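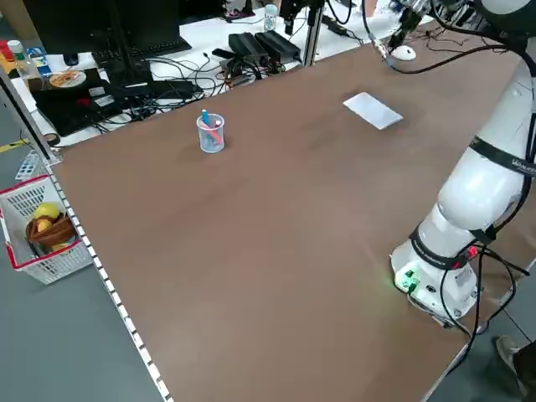

The arm at its brown table, with the cup, the card and the mouse laid out. Danus cell, June.

Cable slack and other hobbies

Regular readers will know that the Danus cell has spent most of the spring being almost ready. It is now ready, and has been for long enough that we feel safe putting it in writing.

The trouble was in the wiring. An arm that stays still will tolerate nearly any cabling you care to give it, and ours sat still for a good part of March, so the cabling looked superb. Then Lukian Karpenko ran it through its full reach and the gripper dropped out at the far end of the table, came back on the return, and dropped out again. He did what anyone would do and blamed the software. Thiện Hồ, who wrote the software, blamed the cable. They spent two afternoons being polite to each other.

It was the cable. The gripper lead had been tied down too close to a joint, so whenever the wrist turned past a certain point the lead took the strain and the connector eased out by a hair. You couldn't see it from a chair. Thiện found it by lying on the floor with a torch and having Lukian jog the arm at the slowest speed it has, which he reports is very slow indeed when you are lying on the floor.

The lead has been replaced and runs with a good loop in it now. The cables at the base hang down off the side of the table as well, which won't win any prizes from the tidy-desk faction but does leave them room to move. If you feel the urge to gather them up and tie them neatly to something, please go and do it to your own desk. The one behind the cell would also benefit. Wokby sent us a bag of cable ties with the last order and they have been put on a high shelf.

With the lead sorted, the rest was ordinary upkeep. The routine, for those taking a turn at it this summer:

Look at the panel on the base before you touch anything. If it isn't green, stop and read the sheet.

Check that the base bolts haven't worked loose. Use the long key from the Grosta set, and put it back in the Grosta set.

Run the slow warm-up, 7 poses, with your hand near the stop button and your tea somewhere else.

Watch the gripper lead through the last 3 of those poses. They're the ones that caused all the fuss.

Open and close the gripper twice on nothing, then once on the pen.

Then there is the matter of the table. The test items are a clear cup with a pen and a marker in it, a white card and a computer mouse. The card is the hard one, being flat, and the arm's early attempts had the air of somebody trying to pick up a coin in mittens. Thiện has since lowered the approach and softened the grip, and the card now comes up more often than it doesn't. The mouse gives no trouble. It isn't plugged into anything, so please stop taking it back to your desk when yours packs up. We've bought two replacements already.

Recalibration is still done by hand. Lukian has a scheme to make it automatic, involving the markings on the rail and a script he describes as nearly finished, a phrase we have heard from him before – in connection with this newsletter item, among other things.

The Aguirre gripper fingers are next on the list. The pads are wearing on one side more than the other, and the new set should arrive before the end of the month. Fitting them is a short job but the cell will be down while the grip settings are redone, so if you have a run you care about, get it in early. Bookings go on the sheet by the door, in handwriting that Thiện can read.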